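What Is a Paper Form, and Why Do Some Have Pink Sheets?

Think of the last time a grown-up had to fill something out for you. It may have been a permission slip for a school trip, a library card sign-up, or a sheet at the doctor's office. All of those are forms. A form is a piece of paper with spaces on it, and each space asks for one piece of information.

Forms have been used for a very long time. They do one simple job: they make sure that everyone writes down the same things in the same order. If 300 people each wrote a letter to say what they wanted to borrow from a library, the librarian would have to read 300 whole letters. With a form, the librarian can look at the same spot on every sheet and find the answer.

Lines and boxes

Most forms are printed with thin lines. Some lines go across the page and some go up and down. Where they cross, they make a grid, like the grid on a sheet of graph paper but with bigger boxes. The lines that go across make rows. The boxes stacked on top of each other make columns.

A box usually has a very small label in it, such as "Name" or "Date." The label tells you what belongs in that box. A date box might be filled in like this: 07/07/2026. In the United States the month comes first, then the day, then the year. Many other countries put the day first, so people who send forms across the world have to be careful.

Some forms also have a number printed on them. It can be made of digits, or of letters and digits mixed together. When a printer makes a batch of numbered forms, every sheet gets its own number. If two people named Maria Lopez fill out the same form, the number shows which sheet is which.
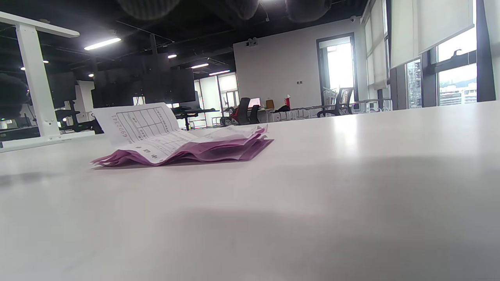 A white form with a printed grid, resting on a pile of thin pink slips.

Why use colored paper?

Color is a fast way to sort. You can spot a pink sheet in a stack of white ones without reading a word. An office might use white paper for one kind of job and pink for another. There is no rule that every office follows. Each place picks its own colors and teaches them to the people who work there.

Sometimes the colors belong to one set. Wenche Dalen runs the front desk at Saritier, a shop that repairs bicycles. Her repair forms come in sets of three sheets: white on top, yellow in the middle, and pink on the bottom. When she writes on the white sheet, the marks go through to the other two. The white sheet stays in the office, the yellow one goes with the bicycle, and the customer takes the pink one home.

How does the writing get through? The sheets in her sets have special coatings. The back of the top sheet is covered with tiny capsules, much too small to see. The pressure of a pen breaks them, and what is inside reacts with a coating on the next sheet to make a mark. You have to press hard. Wenche tells new helpers to use a ballpoint pen, which can take the pressure better than a felt-tip marker.

Thin paper and thick paper

Paper for copy sets is thin so that the pen can be felt all the way to the last sheet. Thin paper is light, and it curls easily. A pile of it may fan out and lean to one side.

Thicker paper is called card. It holds its shape when you pick it up, and it lasts longer when many people touch it. A tag tied to a suitcase or a ticket for a coat room is often made of card.
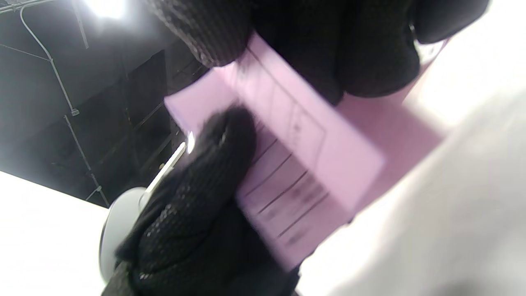

Paper gets handed from person to person, so it has to be kept in order. At Saritier, finished forms go into a box with the lowest number at the front. The box holds 400 sheets. When it is full, Wenche writes the first and last numbers on the lid and starts a new one. The last form she filed in December was number 1378.

If a sheet is missing, there will be a gap in the numbers. That tells her to go and look for it.

Try it yourself

You can make a form at home with paper, a ruler, and a pencil.

Pick something to keep track of, such as books you lend to friends. Draw a grid with four columns. Label them "Number," "Book," "Who has it," and "Date." Draw as many rows as you like. A full sheet of notebook paper has room for 24 if you keep them narrow.

Fill in one row each time you lend a book. When it comes back, draw a line through the row. Don't erase it, or you will lose the record of who had the book.

Words to know

Form: a paper with spaces for information.
Grid: lines that cross to make boxes.
Row: boxes side by side, going across.
Column: boxes stacked up, going down.
Card: paper that is thick and stiff.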